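Household Storage and Sorting
Handout 4: Where Small Things Go
Instructor: Liam Cheetham
Revised 7/23/26

Before we start: a few of you asked whether last session's reading on linen closets will be on the final. It will. I'm sorry. I didn't write the thing, I only assign it.

1. The problem of small things

Large objects mostly look after themselves. You know where your couch is. Trouble begins with anything that fits in a closed fist: clips, batteries, birthday candles, the odd key that opens a lock you sold with the last house. In the Stindimside kitchen survey (handed out in week 2, and I have spare copies for those who used theirs as a coaster), one household owned 13 pairs of scissors and cut its coupons with a bread knife.

The author of the survey calls this "stock without access." My grandmother called it a mess. Either term is fine on the written assignment.

2. Open or closed

An open container shows you what you have. It also shows your in-laws. A closed one looks calm from the outside and will hold anything you're ashamed of for years. Most homes need both, and most arguments about storage come down to two people who each want only one.

Villalobos, in the chapter you have for next time, argues that lids should be earned. Her rule is that if you reach for a thing every week, it gets no lid. She goes on to apply this to sugar bowls at a length I can't defend, so stop at the section on thread.

3. Mixed bins

A bin that holds one kind of thing is easy to search and dull to look at. Once a second kind moves in, you have a mixed bin, and a third is on its way. Note the difference between a bin that is mixed by color and one that is mixed by kind. Color hardly slows anyone down.

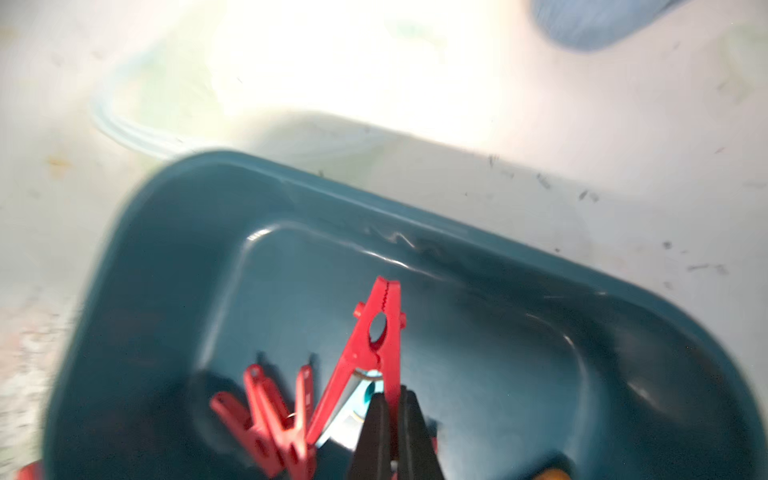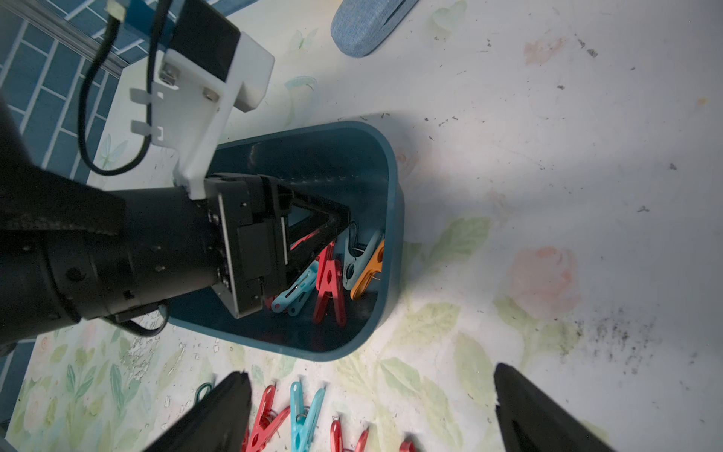
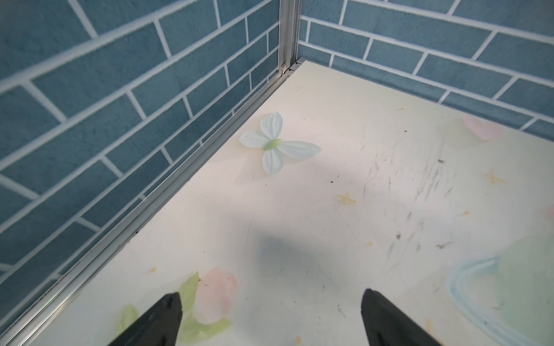

Mixing by kind is where the minutes go. The Tinholm flat, which we toured on slides in July, kept stamps, fuses and cough drops in one cookie tin, and the owner told us with some pride that she could find any of them by feel. We timed her. She could find a cough drop.

For the test, know the following terms:

Drift: the slow movement of an object away from its home, usually toward a windowsill.

Parking: putting a thing down "for now." In my own hallway, "for now" has lasted through two presidents.

Backfill: what happens to any space you clear without deciding what it's for.

4. Labels

I used to be firm about labels. Then I visited a pantry where every jar had one and every jar was wrong, the owner having bought the labels first and the food later. Label the shelf if you must. Shelves don't get emptied into soup.

The Rindex method (see the back page of the course pack) numbers each container and keeps a written index in a drawer. It works very well until you misplace the index. Please don't write in your assignment that the index should be kept in a numbered container. I get that joke every term and I have stopped taking points off for it, but I do sigh.

5. How much is enough

The usual advice is to throw away whatever you haven't used in a year. By that standard I would own no fire extinguisher and no funeral suit. A better test is what it would cost you, in money and bother, to get the thing back on the day you need it. Rubber bands fail this test. You may let them go. If you have 200 of them in a ball, you may keep the ball, though it now counts as a hobby and belongs under Handout 7.

Assignment

Pick one drawer at home. Write up to two pages on what is in it, how it got there, and who in the household would deny it. A sketch is welcome. The assignment is worth 50 points, and spelling counts a little.

Do not tidy the drawer first. I can always tell.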